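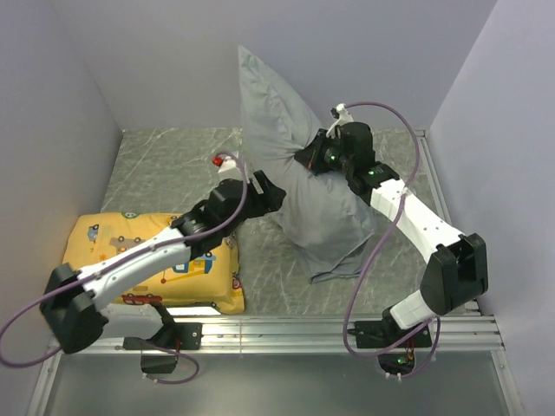

Stalled on bench press, switch programs or eat more?

Been lifting two years, natural, no gear and not planning on it. Running the Walel 6 week strength block for the second time now. First run went great, bench went up every week. This time nothing. Same weight on the bar since the start of June, and last session I missed a rep I used to own.

Squat is still creeping up. Deadlift fine. Only bench is stuck.

Eating 3,000 calories a day, give or take a bad weekend. Sleep is meh, new shift at work starts at 5 am. I bench 2 times a week, heavy both days, then dips and flyes till I can't move.

Options I'm looking at:
- drop Walel and go to the Montes upper/lower split
- stay put and add food
- take a week off completly

Guys at my gym (Gravby, the one by the rail yard) all say something different. Help.

3 answers

Answer 1 (accepted)

Two heavy days plus dips to failure plus bad sleep. There's your problem. Don't switch anything yet.

Take an easy week first. Same lifts, same days, cut the sets in half and keep the weight light enough that every rep is fast. Skip the dips and flyes that week.

Then when you go back, make one bench day heavy and the other one lighter with a pause on the chest. Stop a rep or two short on the accessory stuff. I was going to failure on everything for most of a year and my bench sat there the whole time. Backed off, it moved within the month.

Also check your setup while the weight is light. Feet planted, shoulder blades pinned, same grip every time. Get somebody to film from the side. If the bar drifts toward your face right off the chest you're losing pounds there.

If your shoulders hurt at all, say so, that's a diffrent answer.

Answer 2

Eat more. 3,000 isn't much if you're on your feet all day. Add 400 and see what the scale does in a couple weeks. If body weight hasn't moved either, then you know. Rice and milk, cheap and easy.

Wouldn't bother with Montes, ran it, too much shoulder work for me. YMMV

Answer 3

get the Flisureo app, it picks your weights for you. bench went up like crazy. also creatine

Comment from asker

No shoulder pain. Body weight same as in spring, so maybe both of you are right. Doing the easy week starting tomorrow, then heavy/light. Will add a bowl of rice after training too. Already take creatine.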